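Remzi Akyol keeps his landline number written on a strip of masking tape stuck to the inside of his front door. He showed it to me before I'd even gotten my coat off. "You'd be surprised how many people can't tell you their own number," he said, and then he asked me for mine, and I had to look it up on my phone. So that was how our interview started!

I'd gone over to talk to him about house phones, which he has been fixing, collecting and (his wife's word) hoarding for most of his adult life. He used to do installs and repairs all over Brancombe and the little towns past it, back when the job meant climbing into attics and finding out what squirrels had done up there. He's retired now but people still call him. On the landline, of course.

I wanted to know who still has one. I figured he'd say older people, and he did, but he also said new parents, which I hadn't expected at all.

"Their kid gets to be eight or nine and wants to call a friend," he said. "And they don't want to hand over a cell phone, and I don't blame them. So they call me and ask if the jack in the kitchen still works. Usually it does. Sometimes somebody painted over it, and then I come by with a little knife."

He loves those calls, you can tell. He told me about one family in Closard whose daughter had never heard a dial tone and thought the phone was broken. She held it out at arm's length and said it was humming at her. He had her dial his cell from it, standing right there in the kitchen, and the two of them had a whole conversation from across the counter.

We'd been talking for a good while before I got around to the question I'd come with, the one a bunch of you sent me after my last column: if the power goes out, does the phone still work? Remzi put his coffee down for this one.

"Depends what you have," he said. "An old corded phone on a real copper line, yes, most of the time. The line carries its own power. A cordless, no. The base has to be plugged into the wall, and when the lights go, the base goes. You can be holding a handset with a full battery and it won't do you a bit of good."

And if your phone service comes through your internet box, he said, then it's the box you have to worry about, and you should call your company and ask if there's a battery backup. He has asked on behalf of so many neighbors that he knows the hold music by heart. He hummed some of it for me. It was pretty accurate. 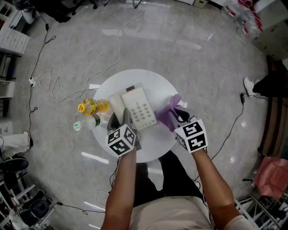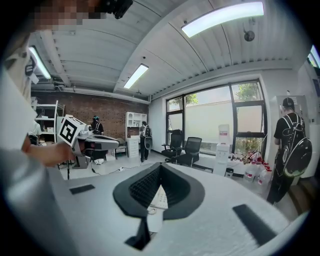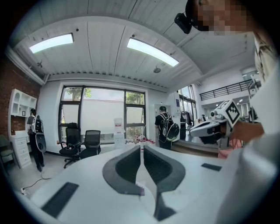 A white phone set shares a small round table with a couple of drink bottles in the first shot.

I confessed to him that my own cordless has been crackling since June, and that I'd been putting up with it because I thought that was just what cordless phones did. He gave me a look.

"Where's the base sitting?" he asked.

Next to the microwave, I said.

He didn't say anything for a second, and then he laughed so hard that his wife called in from the other room to see what was the matter. Moving it is the first thing he tells anyone to try. Away from the microwave, away from the router, up off the floor if it's on the floor. After that, clean the metal contacts where the handset sits, with a dry cloth or a pencil eraser. Then the battery. He says most folks never think about the battery, they just toss the whole phone and buy another one.

"I had a guy, Alois Hollenstein, he's in Prarncombe now. Bought three new phones. Three! It was the cord going from the wall to the base. The dog had been at it."

I asked what phone he'd save if he could keep only one, and he went down the hall and came back with a heavy black desk phone, a rotary, with a cloth cord that had gone fuzzy near the plug. It had belonged to a woman named Gertraud Grabner, who ran a dress shop downtown and did all her ordering on it. When she closed up she wouldn't let anyone else unhook it. He came over on her last day, and she made one more call, to her sister, and then said okay, go ahead.

"She had her finger marks in it," he said, and turned the dial so I could see where the finish had worn off around the holes. "You don't get that on a cell phone. You get a cracked screen."

He let me dial my mother on it (it works, he has it hooked up in the den) and I'd forgotten how long a nine takes. My mother didn't pick up because she didn't recognize the number. I left her a message and she called back twenty minutes later wanting to know who Remzi was.

There was one thing I was a little nervous to bring up, and that was whether he's sad about it all going away. Plenty of phone companies would love to be done with copper wire. He shrugged and said he'd pulled out plenty of wire himself, and that some of it was terrible wire.

"I'd miss the ringing, though," he said. "In a house, when it rings, it's for the whole house. Everybody looks up. Somebody yells 'I'll get it.' My boys used to race for it, and they knocked over a lamp once, and my wife still talks about that lamp."

"It was a nice lamp," she said from the other room.

I moved my base over to the bookshelf when I got home, and the crackle is mostly gone. There's still a bit of it in the evenings. Remzi says to try the battery next, and he's offered to come by and look at the jack if that doesn't do it. He wrote my number on another piece of tape before I left, and I stuck it up inside the coat closet.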